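Review: Costwood trial notebook, 8 sections

I sat through five weeks of the Carbone fraud trial at Orham in July and kept my notes in a Costwood. Court reporters write fast and flip back a lot, and the tabs held up.

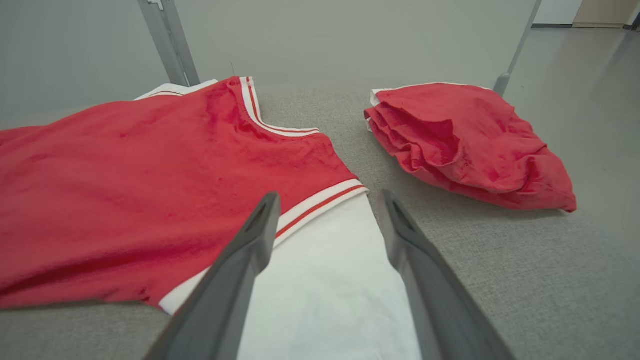 The paper takes ballpoint well, but gel ink smears. Each section has a colored divider, and I gave red to the defense witnesses, a red as bright as the jersey with the white ribbed neckline. Finding Wayne MacPherson's cross-examination took seconds. The back pocket is too small for a folded charge sheet.

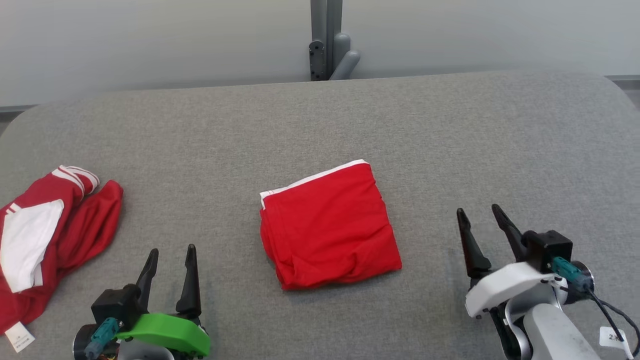
Red garment with a narrow white band, on gray fabric.

I would buy it again - for long trials only.

Margareta Toma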